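In Defense of the Ugly Soup

December 31, 2018

I have made the same soup every New Year's Eve since I moved into my first apartment, and I've never once written down how.
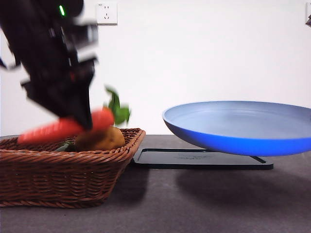 My sister asks for the recipe every year. I tell her to look in the fridge and put whatever is in there into a pot, and she thinks I'm being difficult. She wants amounts. She wants to know how long the onions go. I don't know how long the onions go! They go until I've finished the phone call I'm on, or until the kitchen smells right.

I think we've gotten too attached to recipes. I own 57 cookbooks (my husband counted them the last time we moved, out loud, one per stair) and I love them, but I read them the way other people read travel magazines. When I'm hungry I don't want to be told to buy half a cup of fennel fronds. I want dinner, and there are three limp leeks in the drawer that have to go somewhere.

My grandmother cooked for a family of eight and had one book, which she used to press flowers. Her neighbor Pádraig Doherty grew more vegetables than any single man could eat, and he'd leave the extra on her back step in a feed bucket. Whatever was in the bucket was supper. Some weeks it was all turnips and you just lived with it. I remember complaining about this at length, and I remember being handed a turnip and a peeler.

What I picked up from her was mostly how to taste things. Too flat, add salt. Still flat, add something sour. Too thin, mash a potato into it and keep quiet. That's pretty much the whole course, and you could teach it to a ten-year-old in an afternoon. Instead we hand people a phone with a video on it, and they stand there scrolling with wet fingers to find out whether they're allowed to leave out the celery.

You're allowed to leave out the celery.

Now, I know what the other side says, because I'm married to it. My husband bakes, and bakers have to measure. Fine. I once eyeballed the baking powder in a banana bread and we ate it with spoons. He also says that a recipe gets a nervous cook through the door, and I'll give him that one too. If you've never roasted a chicken, go find somebody sensible and do what they tell you. Do it again the next week. But by the fifth or sixth chicken I'd like you to close the book and look at the bird.

The thing that bothers me is the waste. Last May I cleaned out my fridge and found four jars of paste, each bought for one recipe and each missing exactly one spoonful. I don't even want to think about what they cost. Meanwhile I'd been throwing out perfectly good cabbage – cabbage! – because it wasn't on the list for anything that week.

So tonight there will be soup. It's going to be brown, or possibly a sort of khaki, and it won't look like much in the bowl. There's half a cabbage, the end of a ham, some barley, and a rind of cheese I've been saving in the freezer for reasons I no longer remember. My sister is coming at seven and she's bringing a notebook. I've told her she can have a peeler instead.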